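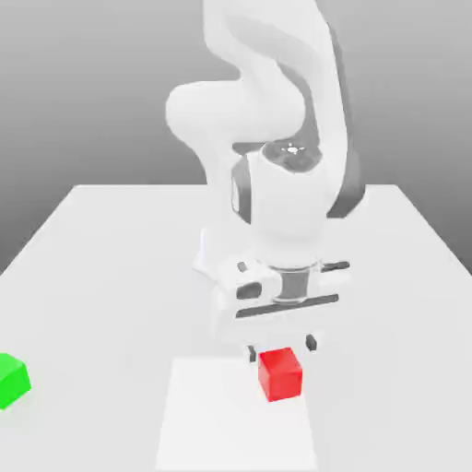 Filed under: Guides > Arm control > Teleoperation

Search this site Go

Recording pick demos in the simulator with a remote controller

Before you record on the real arm, record in simulation. The controls are the same, a bad grasp costs you nothing, and you can throw away a morning's work without having to reset a table by hand. This page covers a single pick: come down over the red cube, close, lift, stop. It assumes Tirnora is installed and your controller is paired.

1. Start the session

Open the pick scene and wait for the arm to reach its home pose. Set the recording rate before you connect the controller. If you change it afterward, Tirnora keeps the old rate until you restart the session, and the files will not line up with the rest of your set.

Name the session with your initials and the task. Shobha Marar merges the sets at our end, and she rejects anything called "test" or "new".

2. Line up from above

Hold the trigger to engage. The arm follows your hand only while the trigger is down, so if you run out of reach, let go, bring your hand back to a comfortable spot, and squeeze again.

Keep the gripper pointing straight down and the fingers open. Move sideways first, then down. New operators tend to do both at once and arrive with one finger over the cube. From the front view it is easy to think you are centered when the cube is still forward of the gap. Switch to the side view and check before you drop the last few inches.

Leave the green cube alone. It is a distractor, and any run where the arm touches it should be deleted.

3. Turn the wrist

Rotate until the finger pads are parallel to two faces of the cube. A cube pinched at the corners will sometimes lift, but it twists as it goes up, and a policy trained on those runs copies the twist.

4. Close and lift

Come down until the pads overlap at least half the height of the cube. Stop moving your hand, then press close. Wait for the contact light in the control panel. Lift straight up at an even speed and hold still at the top for a second before you release the trigger. Press save.

If you missed, do not go back for a second try in the same run. Press discard and reset. We keep recovery runs in a separate set, and they have their own page.

How many to record

Our first set was 103 runs from one operator, and the trained arm did fine as long as the cube was near the middle of the table. The current set has 636, from 5 operators, with the cube start position randomized each time. Detlef Brinkmann recorded a good share of those and suggests stopping for a break as soon as you notice your approach getting faster. Speed that drifts over a session shows up in the data.

Check before you upload

Play back every run at double speed. Delete any with a pause of more than two seconds in the middle, a bump against the table, or a grip that closed while the hand was still moving. Then run the trim tool to cut the idle part at the start. Any file still longer than 950 steps after trimming gets flagged, and you will have to look at it again.

Upload to the shared Grindville folder, under the name of the scene. Sets that come in by noon on Tuesday go into that week's training run.

We use cookies to remember your settings and count visits. Accept Manage preferences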